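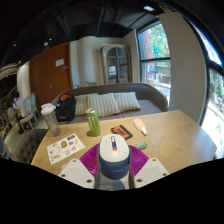
Is the gripper build on schedule? As of Sep 27, 2018 it is two weeks behind, and I would not bet on the new date either.

Progress report to the Ollness small grants desk, Firkimby shared workshop

Money first. We have spent 39 percent of the grant, most of it on printed finger blocks and screws. The Skullen supplier raised its price on the ribbed pads in the spring, so I ordered fewer than planned.

The hand-held gripper closes on small household things. A computer mouse is the standard test piece now, glossy on top and awkward to hold level. The log shows 10 lifts in a row without a drop, which sounds better than it is. The same person did all of them, slowly, and picked the angle each time. I asked for a repeat with someone new on the handle and have not seen it yet.

Open items:
Finger screws work loose after long sessions. Thread glue was tried - no clear gain.
Pad wear has not been measured.
The plan still promises a motorized arm by February. I don't believe that date and have said so at 3 meetings.

Please hold the second payment until the repeat lifts are in. The raw log goes out with the next report.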